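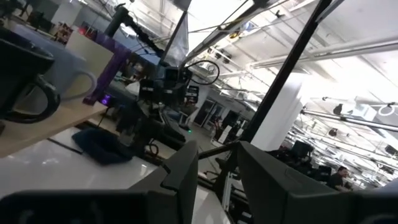 No. 60

Workgate shared tables, May meeting, my notes

I took the minutes again, so you get them my way. We started at 4:15 because the room before us ran over, and I missed the first minute or two hunting for a pen.

Last month's notes were fine except that I'd written Murakami where I meant Pallel in the part about the shelf quote. Sorry! Pallel is the one with the free delivery. It's fixed now in the copy on the drive.

Mugs. This took up most of the meeting (of course it did). The dark navy one and the big pale lavender one with the white handle have been living on the wooden tabletop, and there were strong feelings both ways. I like having my coffee where I sit. Other people would like the wood kept clear, and I do see the point, one elbow and it's all over the glossy white table underneath. We went back and forth and landed on this: mugs can stay on the wood while you're at the table, handles turned in, and they go to the kitchen when you leave for the day. Coasters are allowed but please don't buy any more cork ones, they crumble.

Dark blue pouch. I asked if it could have a hook instead of lying in a heap on the white table. Agreed, and I'll put one up under the near side. If you want your own hook, tell me before I go to the store.

Shelf. We have $998 left for the year and the Pallel shelf comes to $532 with the brackets, so yes, we can do it, and no, we can't also do the lamp. The lamp moves to next month. Murakami may still come back with a lower price, but I'm not holding my breath and neither should you. I'll place the order.

Pleated things. I do love the purple cone, the way the folds all swirl down into the middle, and I said so at more length than was needed. The question was where it should go between uses. The Clodadix box is too shallow and the rim would get bent, so it needs a tall spot on the new shelf, mouth up, with nothing stacked inside. No pens in it, please. No tea bags either.
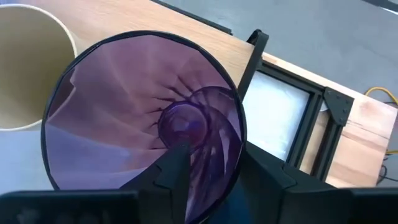

Nélida Espinoza asked for it to be written down that she wants the top shelf for anything folded, because creases get flattened when people shove binders in beside them, and that she'd be happy to label it herself. Nobody objected, so the top shelf it is, and the binders go on the bottom.

Cups. We have 2 cupboards and they're both full. Bring home whatever you brought in, or it goes in the giveaway box by the door.

Still open from last time: the wobbly stool, the window latch, and who has the long tape measure. I'll ask about the latch.

We wrapped up at 5:05. Next meeting is same room, same time, and I'm bringing the lemon bars.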